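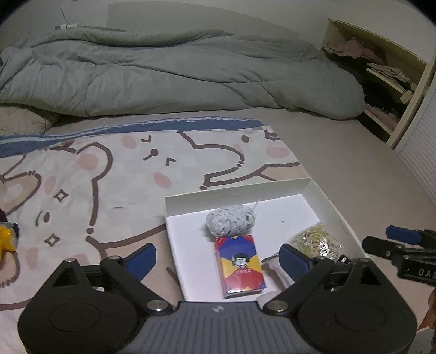 4. Berth demand and guest stays at Gotport

4.1 Setting

Gotport is a small charter harbor on the sheltered side of Punanik. It has one long pier, a fuel dock and a row of stern-to berths used mostly by crewed yachts on weekly charters. Guests usually join the boat at the pier, spend the first night in the harbor and leave for the outer bays in the morning. The harbor office keeps a log of each arrival, with the length of the boat, the number of nights booked and the number of nights used.

We worked from this log and from the booking records of two charter brokers, Barbieri and Skakarent. Stays of fewer than 3 hours were treated as fuel stops and left out. Private yachts whose owners hold a yearly berth were also left out, as they do not pay by the night and often leave their place empty for weeks.

4.2 Nights booked and nights used

Figure 3 plots nights booked against nights used for the 90 charter stays that remained. Most points lie on or just under the diagonal. Where a stay ran short, the skipper's note most often gave wind as the cause. Boats bound for the north bays left early to get around the point before the afternoon sea built up. Only 9 stays ran longer than booked, all of them in November, when the ferry to the mainland runs less often and guests wait in harbor for a crossing.

Figure 3. Nights booked and nights used, charter yachts at Gotport. Stays booked through Barbieri are open circles; stays booked through Skakarent are filled.

The two brokers differ little in this respect. Skakarent asks guests to choose a route before boarding and Barbieri leaves it to the skipper, and we had expected the second practice to give more changes of plan. The log does not show it. Both brokers pay the harbor in advance and neither is refunded for unused nights, so an early departure costs the harbor nothing and may free a berth for resale.

Resale is limited by notice. The office told us it needs 10 hours to offer a berth again, and few skippers gave that much.

14 shares | 2 comments

portside_mel: Does the log separate catamarans? They take up nearly two places on that pier.

Zihan Wei: It gives length only, so we could not split them out.

Contact | Copyright | Back to top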